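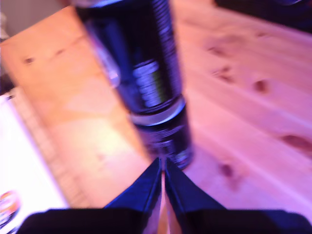
**Gullidura Home Robotics Club – members' blog**

So my sister called me in February and asked when she could buy a robot that cleans up after her kids, and I talked for so long that she put me on speaker and started cooking. I figured I'd better write it down, then I can just send her the link next time!

Short version: not yet. Longer version: it depends a lot on which chore you mean, and the ones that sound dumb and easy are the ones I'd bet against.

Take a drink can on a table. My whole evening at the club went into cans lying on their sides, and I'm still thinking about them. A can standing up is pretty friendly. You come at it from the side, you close two fingers, you lift. A can lying down is a different animal. It's round, it's shiny, and it rolls if you nudge it even a little. You want to come down over the middle with a finger on each side, and if you line up with the end of it instead, you're just poking a can across a table. I do this fine with my own hand while looking at my phone. I have no idea how I do it, which I guess is the whole problem.

And lighting! I used to think that was a boring detail. Then you get purple light on a pine table and everything in the camera view goes pink, a black can goes half blue, and there's a glare patch sitting right on the wood. My kitchen at 7 in the morning is honestly not much better, with the sun coming in flat over the sink. Any robot that wants to live with me has to deal with that.

Maëlle Boychuk keeps a tally sheet on the club's can pickups (I would never have the patience), and on her last full set we got 47 out of 90. I was thrilled. My sister, not so much. "So it drops half of them?" Well, yes, if you want to put it like that. Some of those misses were really near misses, though I can see how that wouldn't comfort anyone with a soda on the rug.

Abdul-Rahman Baidoo thinks I'm too gloomy about all this. He used to work the packing floor at Trimard, and his point is that a shop floor isn't a kitchen. Same box, same spot, same lights, all day long, and a fence so no toddler wanders in. He'd hand over box stacking tomorrow. What he wouldn't hand over is the returns bench, where every bag has something different in it and half of them are taped shut by a maniac. I think that's my kitchen, basically. My kitchen is a returns bench.

Vacuuming is sort of solved, if you pick up the socks first. Dishwashers have been doing their thing forever and we forgot to call them robots. Folding shirts I've seen done in videos, slowly, and I always wonder how many tries got cut. Clearing the table after dinner – I'd give it a good long while.

I'm trying softer fingertips next, with 2 kinds of rubber to compare, and Maëlle wants dented cans in the mix too. Dented cans! I'll post her numbers when she has them.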